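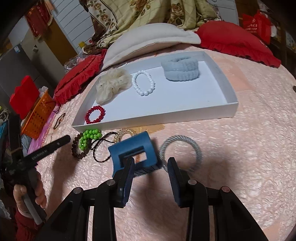

Slide 1. Small accessories on a pink cloth, four of them in a white box lid.

Kerubo Muriithi – notes for Sekville traders' evening, Nov 16, 2019

Start with the claim on the flyer: "Handmade sellers double their income online." Ask who has seen it happen. Wait.

Ridel's survey is where the number comes from. They wrote to 2313 sellers and 217 answered. Would you bother to answer if your shop had closed in April? I doubt it. Say this slowly.

Fees next. Listing, payment, postage, and the "boost" that used to be optional. Read out my own six months on Kassa, losses included. Don't apologize for them.

Tsung-han Hsiao will say the stall has costs too. Fair. He pays rent and stands in the rain. But he knows by closing time what he made, and I had to build a spreadsheet.

Skip the Gistero slide if we're late – it's mostly their sales pitch anyway.

Ask for questions. If someone wants to know whether to quit their job, tell them to show me a year of receipts first.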